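3. Stone counters and the habit of wiping down

Anyone who has kept house with a stone counter will know the small worry that comes with it, and it was this worry, more than the stone itself, that we hoped to hear people talk about. Over the month of January we sent a long and, we hope, friendly letter to 300 households in the town of Tanelard, and 94 of them were kind enough to write back, some at great length. 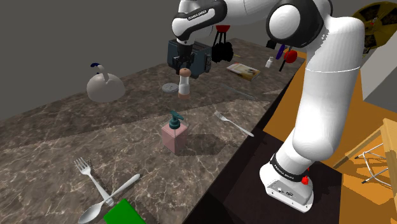
Farah Subramaniam
Rana Center for Home Studies, Tanelard
January 28, 2023

What came through first was how much people learn from whoever had the kitchen before them. Many writers told us about a parent or a landlord who wiped the counter last thing at night – always with a damp cloth, never with vinegar – and they had carried on the same way without asking why. The oldest household rule we found, in a handwritten book dated 1659, gives much the same advice for a dairy shelf.

Brown, veined marble (Figure 1) drew the fondest letters of all. People said it hides crumbs and coffee rings so well that they clean it by touch.
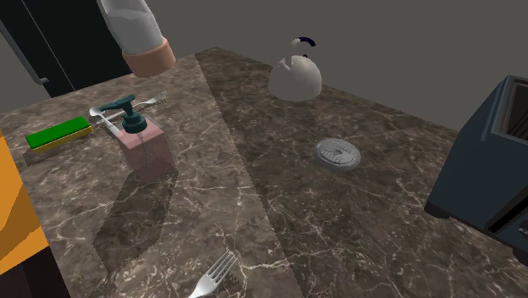 Figure 1. Counters in brown veined marble, with a soap dispenser kept out on the stone.

The older writers, especially those in the Fleltness part of town, spoke of cleaning as a way to close the day, and several of them were puzzled that we should want to call it work. Younger ones were more likely to mention it alongside dishes and laundry – as one more thing to fit in before bed. We come back to this difference in Section 4, where we look at the letters from shared homes.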